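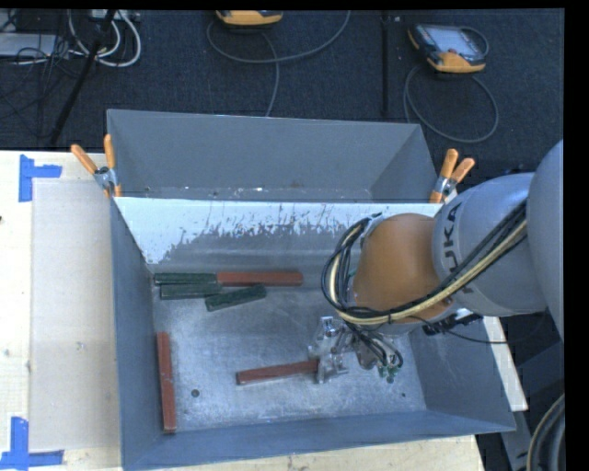
A solar air heater warms a classroom on bright winter days using nothing but a dark absorber plate behind glazing, and pupils can build a small one in two lessons. The absorber matters most, so choose it first. Any sheet metal will do once it is painted matt black. Bare metal that is silvery gray and scuffed, like the floor of the front section of the bin, reflects too much light to be much use, and a bright white patch is worse still. Rub old sheet down before painting so the new coat holds.

## What you need

- a shallow wooden box, open at the front
- sheet metal cut to fit inside
- matt black heatproof paint
- clear polycarbonate for the glazing
- foil tape, a drill and two thermometers

## Building the heater

1. Drill a row of holes along the bottom edge of the box for cool air and another along the top for warm air.
2. Paint the metal on one side and leave it overnight.
3. Fix the metal inside the box with a finger's width of space behind it and in front of it.
4. Screw the glazing over the front and seal the edges with foil tape. An adult should cut the polycarbonate.
5. Stand the box facing south, tilted back a little.

## Taking readings

Tape one thermometer at the lower holes, shaded from the sun, and the other at the upper holes. Pupils write down both every five minutes for half an hour, then draw the two lines on one graph. Joscha Meinecke's class at Vultness repeated the test in July and found the tilt needed changing – the summer sun is much higher.

If the two readings stay close together, check the tape first. Air leaking round the glazing is the usual fault. The upper holes can get hot enough to hurt, so keep hands away until the box has been in shade for a while.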